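Section 4. Working Alongside the Sorting Station

Read this before your first shift at the line. The Zededow sales sheet says the station "frees your people for better work." This guide was written at the Bastness plant by the people who run it, and we make no such promise. What follows is what the job looks like now and what to watch for.

4.1 What has changed

Before the Clekar arms went in, two people stood at each belt and picked parts into bins. One person now covers two belts. You will lift less. You will also stand and watch a good deal more, and watching is tiring in its own way. Plan your breaks accordingly and take all of them.

Note: The rate target of 300 parts an hour came from the supplier's demonstration. Do not treat it as your personal quota. If a supervisor does, refer them to this note.

4.2 Starting a run

1. Check that the blue bins are in place under the front rail and at the end of the belt. The station does not check for you, whatever the brochure says about bin awareness.

2. Clear the belt. Look along both rails for small parts and scraps of tape.

3. Turn the key to READY and wait for the tone. If there is no tone, turn it back and start again.

4. Place one test part flat on the green belt, base down, and step back behind the line on the floor. Flanged parts like the black one here, with a mounting hole on each side and an open bore, make a fair test. The right hand should come in low from the side with its fingers spread.
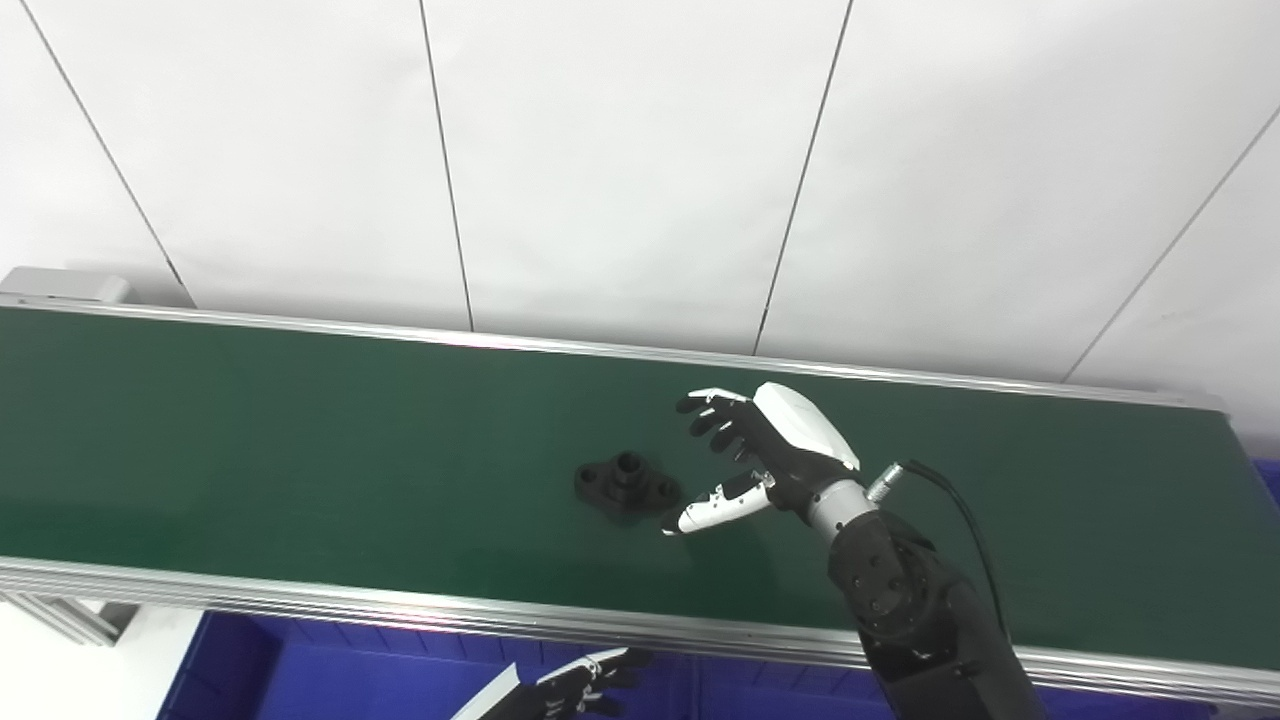
5. Press RUN. Stay at the station for the first 62 parts. Most of the trouble we have logged came early in a run, when everyone had already walked off to do something else.

CAUTION: Never reach over the belt while the key is at READY or RUN. A slow arm is still a heavy one.

4.3 Pauses

The arm will sometimes stop above the belt. The software calls this "evaluating." We call it stopped. The small white light on the front of the hand can be lit while the hand hangs over an empty belt, so don't use the light to decide whether it is safe to go in. Use the key.

Keep clear of the cable that runs along the outside of the forearm. It swings wider than you expect when the arm starts up again. 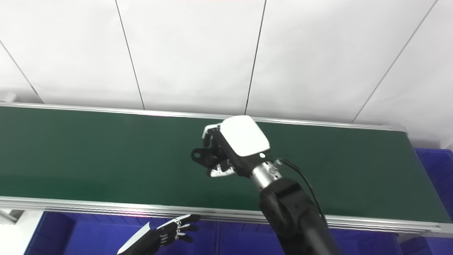

Can I clear a jam while the arm is paused?

Only with the key at OFF and in your pocket. A pause can end at any moment, and the screen gives no warning before it does.

Write down every pause longer than a minute in the Betancur log. The monthly report counts only full stops, so without your notes the line looks better than it is.

4.4 Checking the bins

1. Turn the key to OFF and take it with you.

2. Look into each bin from above. Rolls should go in the bin marked on your shift card. A white roll standing on its edge, hollow center toward you, is fine. It doesn't need to lie flat.

3. Before you put a hand in a bin, look at where both robot hands are. They can come to rest low, one up against the frame and the other over the next bin along.

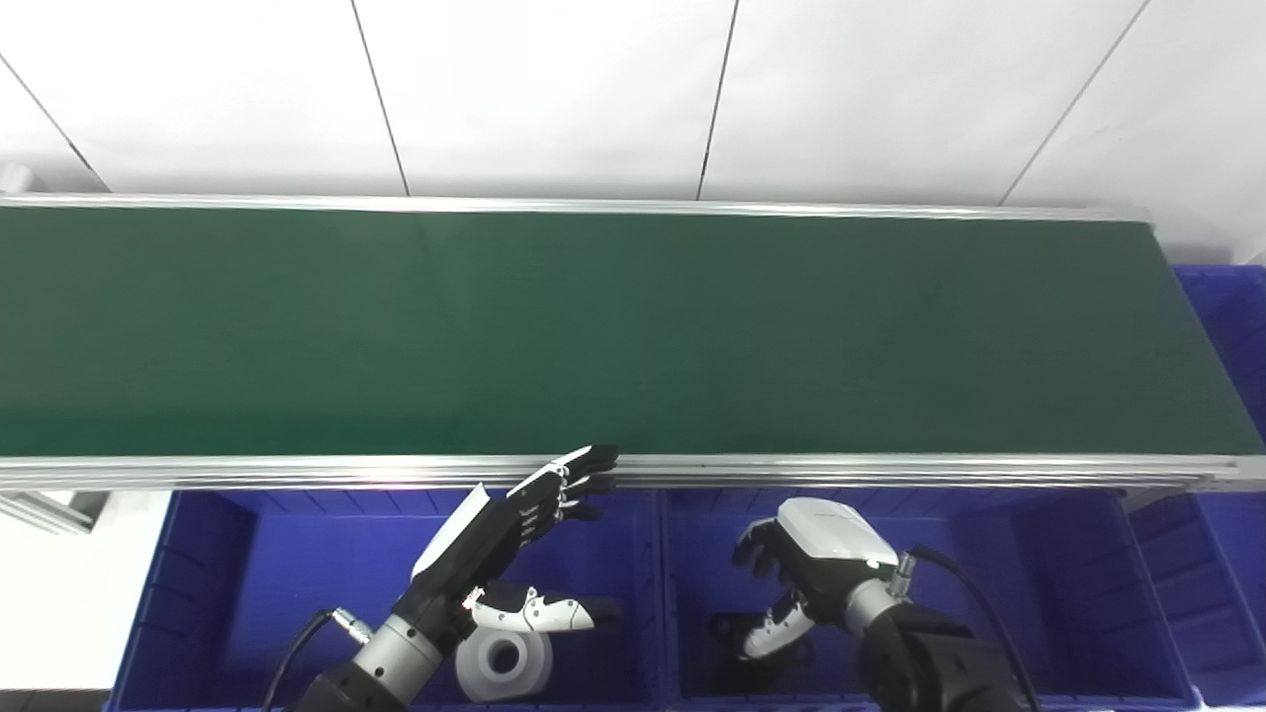 4. Take out anything that went to the wrong bin and log it as a missort. Don't quietly fix it. Quiet fixes are how the station earned its good scores in the trial.

5. Swap full bins for empty ones, then go back to step 1 of 4.2.

4.5 If you are asked to cover a third belt

Say no and point to this section. The staffing agreement allows two. Any change to that number has to be posted in writing at the line before the shift starts.

Revised April 2023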